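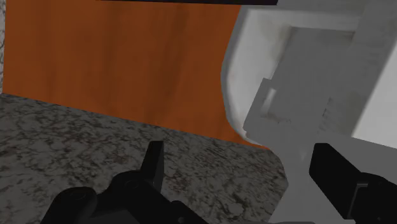

Gray marble with an orange wood grain behind it.

COUNTERTOPS, PART TWO (the long one)

Writing this fast, the stone yard calls back at four and I still have to eat. So no tidy intro. Last issue was cabinets. This one is the flat part on top, which got more mail than anything else I've put in here, including the issue about gas lines.

Main question in the inbox, over and over: should I get real marble. Second question: how much. Third question is usually from someone who already got it and put a lemon down.

Price first then. Zerrin Çetinkaya in Nirbridge sent me her whole folder, every quote and every email, and said I could use what I liked. Her kitchen is an L, 133 inches along the long side, a stub on the short side for the coffee stuff. Lowest quote for gray marble, cut and delivered and set, was $3,189. That was from Özkan, the yard out past the Cerneck turnoff. Sink cutout included. Faucet hole included. Taking the old top away, not included, that was another $100, and she only found the line because she read the back page.

Read the back page. Please. Mine had one too and I didn't.

Things that were in one quote and missing in another, going by her folder:

Edge profile. The cheap one is "eased", meaning the sharp corner is knocked off and not much else. Looks fine. Anything rounder costs by the foot.

Backsplash strip. The little four inch piece of the same stone along the wall. One yard put it in automaticaly, another called it an extra, a third left it off and never mentioned it. Ask. If you're tiling the wall anyway you don't want it.

Stairs. Any stairs at all. Stone people hate stairs.

Second visit. If they template and something is off - wall not square, cabinets not level - somebody has to come back, and that can be billed. Level your cabinets before the template day. Get a long level, lay it both ways, shim, do it again the next morning.

On walls that aren't square: yours aren't. Mine are out by enough that the tile guy laughed. A good fabricator scribes the back edge to the wall or tells you to hide the gap with the tile. A bad one pumps in caulk the width of a finger.

OK, the lemon.

Marble etches. Acid touches it and the shine goes dull in that spot. Lemon, vinegar, wine, tomato, the bathroom spray you grabbed by mistake. Sealer doesn't stop this. I got four letters from people who were told sealer stops this. Sealer slows down stains, meaning stuff soaking in, oil mostly. Etching happens to the stone itself. Different problem, so a different fix.

If the finish is honed (flat, no shine) the etch marks blend in much better. If it's polished you will see every one when the light comes from the side. Honed costs the same at most places, sometimes a hair more. I would take honed every time and I say that as someone who has polished.

Sealing. The one most of you write in about is Terkance, the wipe-on in the short can. I've used it two years running. Wipe on, wait, wipe off before it gets tacky, and really do wipe it off, because if it dries on there you get a haze and you'll be an hour getting rid of it with more of the same stuff and a white pad. Do it on a Saturday morning when you can stay out of the kitchen. Takeout for dinner.

How do you know when it's time? Put a spoonful of water on it. Go do something for ten minutes. If the stone under there went dark, seal it. If it's still beaded up, leave it alone. Over-sealing is a thing and it looks streaky.

Color, next, since half of you asked.

Gray with warm wood. Works. I was sure it wouldn't. I had a whole paragraph in my head about how orange cabinets need cream or brown on top, and then I went to two houses in Cerneck with the old orangey fronts and gray stone and both looked better than what I'd have picked. The gray calms it down. What doesn't work so well is a stone with pink or gold running through it, then the wood and the stone start arguing and you see it every morning.

Bring a door. I mean it, take a cabinet door off the hinges and bring it to the yard. Two screws. Phone photos lie about orange more than any other color. Lay the door flat next to the slab, then stand it up the way it hangs, because the color shifts when the light hits it upright.

And see the actual slab. Your slab, the one with your name taped on. The sample chip is the size of a cracker and has no veins in it worth speaking of. Zerrin's chip was even pale gray. Her slab had a dark river through one corner, and she got them to lay the template out so the river went to the short side by the window, where she likes it. She'd have had it running straight into the sink otherwise. They don't always offer this. They will usually do it if you turn up and are nice.

Seams: same visit, ask where. An L nearly always has at least one. In the corner is common, across the sink is also common and a little less ugly because the cutout eats most of it. Never over the dishwasher if there's any other choice, steam gets at it. 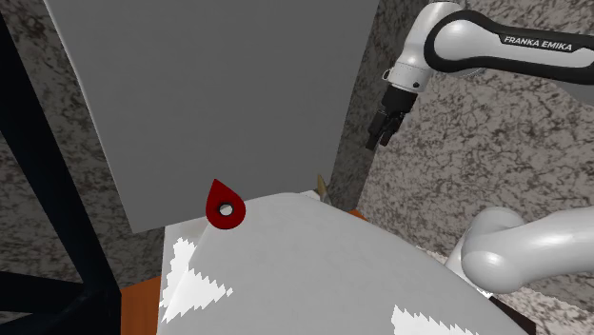
White top, plain gray panel behind.

White. The other camp.

Plain white top against a flat gray, no veins, no drama. Cheaper road if you go laminate, not cheaper at all if you go engineered stone. A reader in Nirbridge did white laminate in a rental unit she lets out and her whole bill was less than Zerrin's sink cutout would've been on its own at the priciest yard. She's happy. The tenants are happy. Coffee rings wipe off.

White shows crumbs and hides dust. Dark is the other way round. Gray in the middle is, I think, why everybody ends up there.

Matte or gloss for the wall part? If you're putting up a big plain gray panel in place of tile, matte. Gloss behind a stove gets greasy looking fast, you're wiping it every night. Matte forgives more but don't scrub it with the green side of the sponge, you'll leave a shiny patch and you can't un-shiny it. Warm water, drop of dish soap, soft cloth, dry it.

Panels vs tile, quickly. Panel goes up in a morning. No grout. One big piece so outlets have to be cut right the first time, measure from the counter up and not from the ceiling down. Tile you can fudge. Also if you ever want to move an outlet the panel is done for, tile you pull two and patch.

Heat. Since three people asked about pots straight onto stone. Marble can take more heat than laminate, sure, but a really hot pan on a cold slab can crack it near the sink where it's thinnest. Engineered stone has resin in it, it scorches, brown ring, permanent. Laminate bubbles. So trivets for everyone, sorry. I keep mine on a hook by the stove or they'd live in a drawer and I'd never reach for one.

Overhang. Standard is an inch and a bit past the cabinet face. If you want stools you need a foot, and a foot of stone sticking out wants brackets under it. Brackets go in BEFORE the stone. I have now heard of two kitchens where they didn't.

What else. The old top. If it's stone and it comes off whole, don't pay to dump it. Özkan takes offcuts back sometimes if they cut it in the first place, and people on the Nirbridge swap board want pieces for pastry boards and garden tables. Laminate is basically trash once it's off, unless you want a workbench in the garage. I have one. Very good workbench.

Wait time right now: three weeks from template to install going by what you've all sent in, longer once June hits and everyone decides at once. During that stretch you have no sink. Plan for no sink. Bathtub dishes are bad for your back, use a plastic tub on a chair next to the bathroom basin.

Letters I didn't get to: soapstone (next time, I need to go look at some), butcher block near a sink (short answer don't, longer answer next time too), and whoever asked about painting laminate, I lost your email so send it agian please.

Zerrin says people pricing an L can write to her through me and she'll send the folder along, with her address blacked out. It's long. Start with the back pages.

Phone's ringing.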